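Call for participants: does labelling change what you throw out?

We are looking for adults in the Gilness area who do their own food shopping and are willing to keep an unglamorous diary of what ends up in the bin. Applications close 2021-12-13. 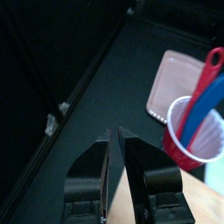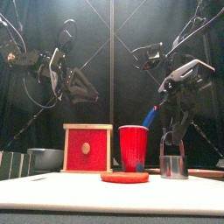
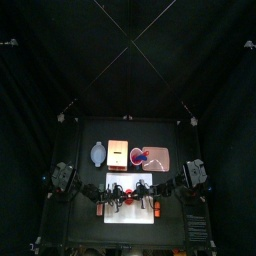 Consumer Behaviour Group, Clesia Institute

You have probably read that better date labels will cut household food waste. We have read it too, many times, and we are not convinced. Most of the surveys behind the claim ask people what they think they would do, and people are generous to themselves in surveys. The Jastari pilot did slightly better, with 218 households, but it ran for a fortnight over the school holidays and its authors never said who dropped out.

Our study starts in March and runs for 11 weeks. You will weigh your food scraps each evening on a kitchen scale we supply, write down what was tossed and why, and keep your grocery dockets. Some households will get stickers with revised wording. Others will get stickers with the ordinary wording — you won't be told which until the end.

You can take part if you are 18 or over, cook at home at least four nights a week and have no plans to move house before winter. Share houses are welcome if everyone signs. People who work in food retail or packaging can't join, and neither can anyone enrolled in the Mwakyusa compost trial.

Please don't apply because you want to become a tidier person. We have no evidence this will help, and participants who change their habits to please us are no use to us. If you throw out half a lettuce every Thursday, keep doing it and write it down.

Payment is a supermarket voucher at the halfway point and another when the diary comes back. Missed days don't cost you anything. Invented days do the data real harm, so leave the page blank.

To apply, email Nga Tô, study coordinator, with your suburb, the number of people in your household and a daytime phone number. Complaints or questions about ethics go to Larysa Koval, who is not part of the research team. You can withdraw at any stage and keep the scale.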